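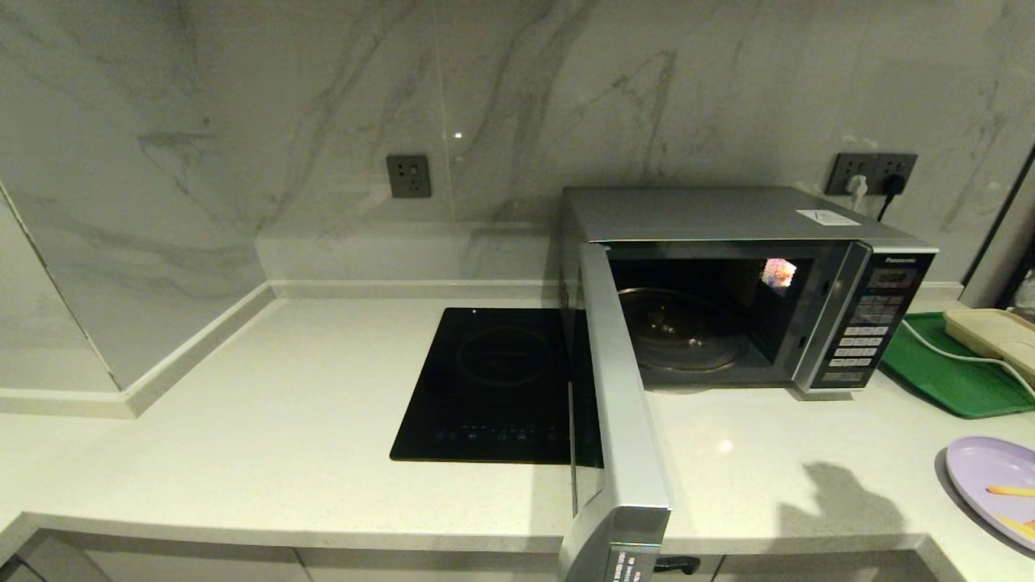

Progress report to the Plestotine Fund
Shared kitchen, Mellor House, Plirketville
2022-02-18

With this report we inform the Fund about the work in the shared kitchen since our last letter in November. The grant was 548 dollars, and 90 of it remains unspent.

The counter is now arranged as we had proposed. The induction cooktop stands at the left and the microwave beside it, both directly on the white stone. We had considered a shelf for the microwave, but the residents who tried the height did not like to lift a full bowl over their shoulders. One point was not foreseen in our plan: when the microwave door is wide open it stands in front of the right edge of the cooktop. We ask residents to close the door before they put a pan there. A short rule about this was added to the kitchen sheet, which now has 2 pages.

The cleaning materials cost less than planned. The marble-effect tiles behind the cooktop need only a soft cloth and mild soap, so we did not order the special product from Plindumus. The glass turntable is washed by hand every Friday. It would be good to have a second one in reserve, and we would like to use a part of the remaining money for it, if the Fund permits.

Of the 200 copies of the kitchen sheet, most are already given out. We received several comments - mostly friendly - about the size of the letters, and the next printing will be larger.

Still open is the lower part of the room. The light panels and the edges near the floor collect dust, and they were not included in the first cleaning plan. We propose to add them once a month, together with the white frame and the dark slatted front next to it, where a dry brush works better than a wet cloth.
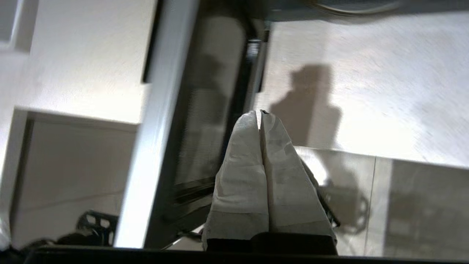
Mellor: Once a month is fine for the panels, but please do the slatted front every two weeks. The turntable can be bought from the remaining money, only send us the receipt.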